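Food Project Report – Batch Cooking Beans on a Student Budget
Oda Nygård
Module: Household Food and Nutrition
Submitted 18 March 2023

Background

Wanted to find out if dried beans are really worth the bother compared to cans. Everyone says they are cheaper. Hardly anyone in my building cooks them. My project partner Gobnait McGrath did the shopping and the price sheet, I did the cooking and the write up.

We picked three kinds – black beans, chickpeas, and white beans. All bought dry from Kovach, the discount grocery by the bus stop. Cans came from Janssen becuase Kovach was out of white beans that week.

Method

Soaked overnight in cold water, plenty of it. Drained, rinsed, fresh water, boiled hard for 10 minutes and then turned down low with the lid half on. Salt went in at the start for one batch and at the end for the other. Same pot every time, a heavy one borrowed from my aunt. Tasted a bean every ten minutes once they started to give.

Total dry weight over the whole project was 1306 grams. Cooked weight we only recorded for the chickpeas, should have done all of them.

Recipe for the tasting was a plain bean stew so the beans would have to do the work. Onion, carrot, garlic, a can of tomatoes, bay leaf, a bit of cumin. Gobnait's family calls it Sketetti and puts broken pasta in. We left the pasta out. 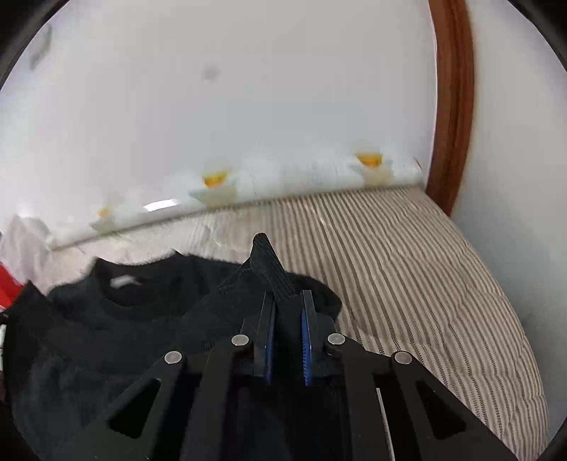
Texture was the main thing we scored. Each taster got a small bowl of stew with canned beans and one with home cooked, no labels, and wrote down firm, soft or mushy plus any comments. First round the words were all over the place, one person's firm was another person's soft, so we agreed on a test – squeeze a bean between two fingers, side on, like the two blue pads facing each other with a narrow gap between them. Splits clean means soft. Skin slides off and the inside smears means mushy. Resists means firm or just undercooked. Much easier to compare after that.

Results

Chickpeas: home cooked won easily. Nuttier, held their shape in the stew. Canned were ok but a bit salty even after rinsing.

Black beans: close. Half the tasters could not tell. The home batch salted at the start had better flavor all the way through.

White beans: canned won. Ours went mushy on the outside and chalky in the middle, probably old stock. The bag had been at the back of the shelf and the date was hard to read.

Cost: dried was cheaper for all three, even with gas added in. Time is the problem. Chickpeas took the longest, and you have to remember to soak the night before, which I forgot twice.

Freezing

Froze leftovers flat in bags, 332 grams per bag, close enough to a drained can for the recipes we use. Label them. Frozen black beans and frozen chili look exactly the same.

Problems

Small group of tasters, mostly friends. Different stores for dry and canned. No second batch of white beans from a fresher bag, ran out of time. Gobnait wants to redo that part in July with beans from Grulteo and I would also like to try the no soak method, longer simmer, to see if teh skins hold up any better.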